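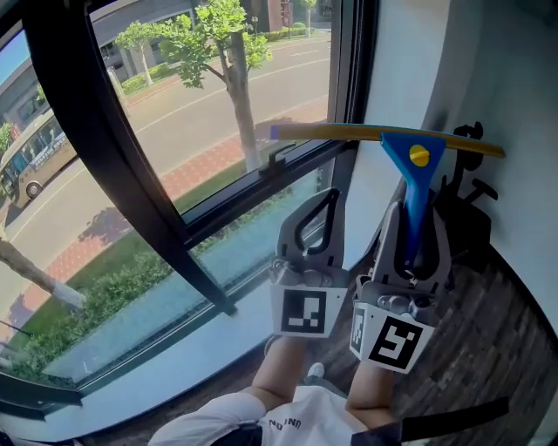

The front window, with the squeegee out and the street looking bright.

November 22, 2021

I have been looking forward to writing this one, because I am now officially a person who likes cleaning windows! If you had told me that in June, when we moved in and I hung a bedsheet over the big one and called it a curtain, I would have laughed at you. But here we are, and I have opinions about rubber blades.

A little background for anyone new. The front room is the reason we took this place. It has one huge window with a thick black frame, a bar across the middle with a little latch on it, and a wide white sill underneath that I claimed on day one for sitting with coffee. You look out on a strip of grass, a red brick sidewalk and then the road, and there's a leafy tree that I've become very attached to. Buses go by. I wave at some of them (the drivers do not wave back, except one).

The trouble with a window that size is that you see everything on it. My old method was a spray bottle and paper towels, and I'd go at it in circles until my shoulder hurt, and then at four in the afternoon the sun would come in sideways and show me every single circle. I used to think the glass was just old.

Then my friend Sekar Oei came for lunch, watched me do this for maybe a minute, and asked if I owned a squeegee. I did own one, in the shower. She said that would do for a start, and it did, but I have since bought a proper one with a longer blade and I love it more than is reasonable.

So, how I do it now. I start with the frame and the sill, dry, using an old paintbrush to get the grit out of the corners and a vacuum for whatever the brush kicks up. Skip this and you end up dragging gray mud over your clean glass. I learned that twice.

Next comes a bucket of warm water with a very small squirt of dish soap. I mean small! I used to put in enough for a sink of lasagna pans, and all it gave me was foam and a film. I wash the glass with a microfiber cloth that's wet but not streaming, top pane first, then the lower one, and I give the edges an extra rub where the fingerprints live.

Then the fun part. I wipe a narrow dry strip along the very top so the blade has somewhere to start, set the rubber on it, tilt it a bit and pull straight down in one go. Wipe the blade on a dry rag. Move over, overlapping the last pass by an inch or two, and pull again. The sound when you get the angle right is so good. If it chatters or squeaks, you're pressing too hard or the glass has dried out on you, so wet it again and have another go.

The middle bar is the fiddly bit, mostly on account of the latch. I used to run straight down into it and leave a puddle sitting there. Now I stop short, turn the squeegee and finish that section sideways, starting right beside the latch and pulling away from it, then chase the leftover drips with a corner of dry cloth. It took me a few tries, and I still sometimes whack the latch with the handle.

An old towel goes along the sill the whole time, and another on the floor. Our floor is dark wood with lots of brown and gray in the grain, and it hides dust beautifully but it does not hide water spots at all.

A few things people asked me after the last post:

Khairul Hidayat wanted to know about vinegar. I've tried it, a splash in the bucket, and it was fine. I didn't see a difference and the room smelled like salad, so I went back to soap.

Shiyu Li asked whether I do the outside too. Yes, on the lower pane, standing on the grass and trying not to flatten the shrubs. The upper one needs a pole, and I'm still shopping for one. Please send recommendations!

And several of you asked about sunshine. Cloudy mornings are easier, truly, the water stays put longer. But I get impatient and do it in full sun more often than I should, in smaller sections, and I get to admire it right away. That's worth a few extra wipes to me.

The whole window takes me less time than one cup of coffee takes to go cold, and I've started eyeing the bathroom mirror and the oven door. The bedroom windows are next, and they have a row of tiny panes along the top, so if you have a trick for blades that are too wide for the glass, leave it in the comments. I was thinking of cutting down the old shower one.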